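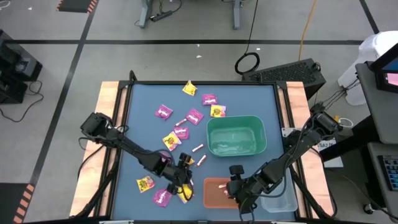
According to one reader of the fan site Nowakowski, the second season of Clornach "only works if you watch it as a family story and forget the hospital." Reviews posted there during the show's run were often split along the same line.

Clornach is a daytime drama serial set in the harbor town of Drurketti. It ran for 2 seasons and 239 episodes, each 20 minutes long including the opening titles. The series was produced by Flisonska, which had made only game shows before it. The final episode aired on 2023-02-02.

Plot

The first season follows two families who own shares in the town's private hospital. A contested will sets them against each other, and a missing heir returns under a false name. The second season moves most of the action to the hospital's night ward and drops several of the earlier business plots.

Cast and production

The main cast had 19 regular roles. Three of these were recast between seasons, and the changes were not explained on screen. Interiors were shot on a single stage, with the ward set rebuilt for the second season. Outdoor shots of the harbor were reused often.

Reception

Viewers praised the slow pace of the will storyline and the cliffhangers at the end of each week. The recasting drew complaints, as did a kidnapping plot that was dropped without an ending. A petition for a third season gathered over 20 pages of signatures. No further episodes were ordered.

See also

List of Clornach episodes
List of Clornach characters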